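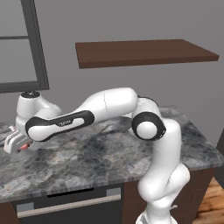 *Arm at the left end of the counter, gripper down next to the gray-white block. Kitchen scene, counter-to-shelf task.*

**Ticket 291 - sim eval scores don't match between my machine and Elsa's**
Status: open, mostly understood
Opened by: Senad Shehu
Watching: Elsa Kemppainen, Otakar Jelínek

OK so this one ate my whole Sunday (November 19, 2023, if anyone is billing it to the Proltitz budget!). Same policy checkpoint, same kitchen scene, same start states, and my success rate comes out way lower than Elsa's. The policy is supposed to pick up the small object and put it on the wall shelf. On her box 245 of 326 rollouts pass. On mine it's nearly half that, which is a ridiculous gap for what should be the same experiment.

**What I tried first**

- Reinstalled Narkier from the lock file. No change.
- Swapped the GPU driver to the one Elsa has. No change, plus I lost an hour to a black screen.
- Replayed her logged actions open loop on my machine. They pass! So the physics is fine, or close enough that I stopped worrying about it.

That last one pointed me at the scoring, so I went through my failed rollouts by eye. A bunch of them get the object right up to the shelf and then the episode just gets marked as a fail.
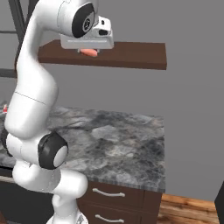

The success check wants the object within tolerance of the shelf top AND the gripper open, held for 10 steps in a row. Elsa's config counts those as sim steps. Mine was counting control steps, which are a lot longer, so the episode hits its time limit before the check can finish. Slow placements get hurt the worst, and this policy is slow near the shelf (it kind of dithers before letting go).

**Where the setting came from**

The default changed when we merged the Millcombe branch in January, and her config pins the old value while mine doesn't. Found it with a plain diff, after all that - I should've started there.

**Re-run**

With the value pinned I get 241... scratch that, I read the wrong column, it's 245, same as hers. Seeds line up too.

**Still open**

1. Otakar, can you check which setting the baseline numbers in the draft used? If it was control steps, the comparison table needs redoing.
2. I'd like the evaluator to print the step unit in the log header. Small patch, I can do it.
3. Not closing this until Elsa has run my config on her side and gets the low score too.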